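Sport > Basketball > Coaching guides > Keeping a score book

How to keep a basketball score book

By Serena Serra
March

Print this page | E-mail this page
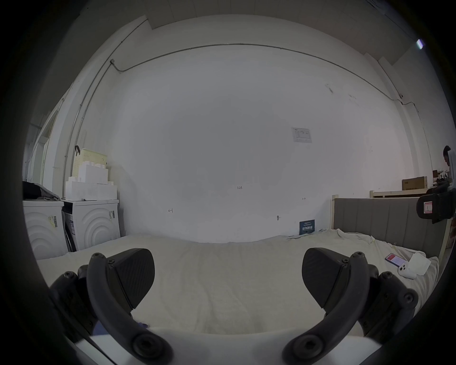
A cream bed with its sheet rumpled, and a grey headboard behind.

The score book is the official record of a game, and at junior level it is usually kept by a parent or a spare player. The method below is the one we use at Comden under-14s. Other leagues mark a few things differently, so check your own handbook first.

Before the game

Get to the table twenty minutes before tip-off. Write the team names, the venue and the officials at the top of the sheet. Copy each squad list in shirt number order, lowest first, and ask both coaches to check the spelling and the numbers. Mark the starting five with a small cross once the coach has confirmed them.

Use a dark pen for the first and third quarters and a red one for the second and fourth. Pencil smudges and is not accepted in our league.

Scoring

The running score is the long column of numbers, one side for each team. When a basket goes in, do the following:

1. Look at the referee's signal before you write anything.
2. Count on 2 from the last score, or 3 for a shot from outside the arc.
3. Put a diagonal line through the new total.
4. Write the shooter's shirt number beside it. Circle the number for a three-pointer.

For a free throw, count on one and fill in a solid dot instead of a line. A missed free throw is not entered in the running score.

If No. 7 scores a lay-up with the team on 21, the line goes through 23 and a 7 goes next to it. Say the number aloud so the scoreboard operator can hear it.

Fouls and time-outs

Enter each foul in the next empty box on the player's row. P is a personal foul, T a technical and U an unsportsmanlike foul. If free throws are given, add the number of shots in small figures after the letter. Then cross off one team foul for that quarter.

Tell the referee as soon as a player has a fifth foul. Time-outs go in the boxes under the team name, with the minute of the quarter written in.

End of each quarter

Draw a thick line under the last score for both teams and circle the final number. Compare it with the scoreboard. If the two disagree, call the referee over before play restarts. Ekow Mahama, who runs our table, reads the totals back to the timekeeper at every break.

After the final whistle, rule off the unused part of the columns, enter the final score and sign the sheet. The referee signs last. The top copy goes to the league and the second to the winning team.

Print this page | E-mail this page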